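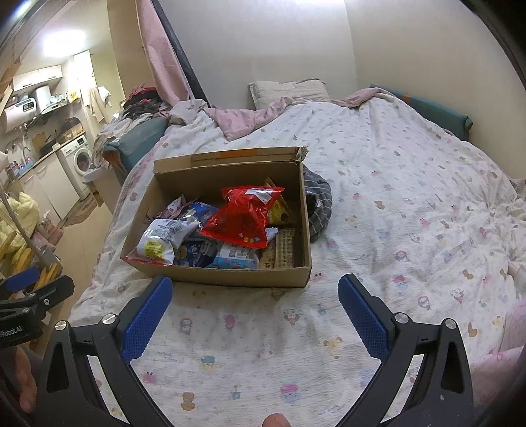

Item 3: view from the hand-held gripper, fingers open, box of snack packets on the bed.

Mader perception and planning group
Minutes, November meeting, 14:00

1. Previous minutes
Accepted with one correction: the timestamp fix went into the Culler branch, not into main.

2. Culler (episode filtering)
The filter now runs on the full November batch. Of 344 episodes, 307 passed and 37 were rejected. Most rejections were for tracking loss while the tool was being turned towards the target. A smaller group failed the finger width check because the pads had left the image at full opening. The meeting agreed that the width check should hold the last valid value for 7 frames before it rejects. Rejected episodes are to be kept until the new rule has been run over them.

3. Magagula (grasp proposals)
The open box was discussed as a difficult case. Foil and paper packets lie against each other, one red foil bag stands upright in the middle, and a yellow packet leans on the back wall. The segmenter tends to merge neighbouring wrappers where the print is busy. Raising the edge weight separates them but also splits single bags along their labels. No change to the default for now.

The planner treats the folded-back flaps as free space when depth is missing along the cardboard edge. Agreed to mark unknown cells within 30 mm of a detected rim as occupied. The cost in planning time has not been measured.

The printed quilt under the box gives false object proposals on the cartoon animals. Proposals outside the box outline will be dropped before scoring, as a setting that can be turned off.

4. Jurireck (replay tool)
Replay now shows gripper width and pose on the same time axis. Scrubbing backwards still drops the proposal overlay. The log format stays at its present version until the Culler change is merged.

5. Actions
Culler: hold rule for finger width, then rerun on the 37 rejected episodes.
Magagula: rim margin and outline filter, with planning times before and after.
Jurireck: fix overlay when scrubbing backwards.

6. Any other business
Disk space on the build machine carried over to the next meeting.

Meeting closed 15:10.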